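Bellis Mug Trees: Frequently Asked Questions

How many mugs does a mug tree hold?
One mug per peg. Very wide mugs can bump into each other, so hang those on opposite sides of the post.

Will my mugs fit?
Most do. The handle needs enough room for the peg to pass through without forcing it. Espresso cups with small pinched handles usually won't go on.

Can I put mugs away damp?
Dry the handle first. Water that sits on a bare wooden peg leaves a gray mark over time. Drips inside the cup do less harm.

How do I clean the stand?
Wipe it with a damp cloth and dry it right away. Don't soak it or put it in the dishwasher. A little food-grade mineral oil every March or so is plenty.

My mug is brown inside. Is it ruined?
If it's a tea or coffee stain, no. Make a paste of baking soda and water, leave it on for a few minutes, rub with a soft sponge and rinse.

The stand tips when I hang the first mug. What should I do?
Load the pegs in pairs, one on each side, and start with the lowest ones. Take mugs off the same way. Check that the surface underneath is flat, too.

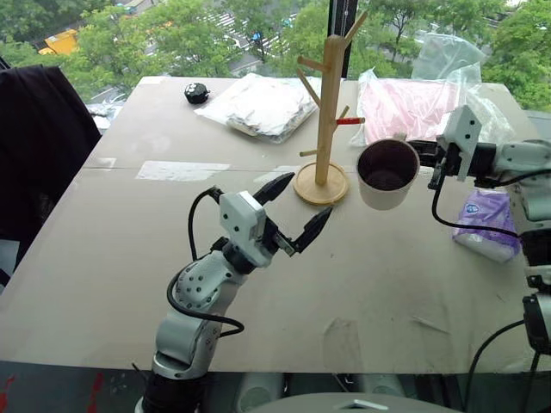 Hold the mug by its body and guide the handle over the tip of the peg, then let it slide down until it rests. Heavy mugs belong near the bottom.

Do you sell replacement pegs?
Yes, in packs of 2. Write to Delyth Phillips at the Bellis parts desk and include your order number.

Where do you ship?
Anywhere in the continental US. Orders to Alaska and Hawaii are quoted separately.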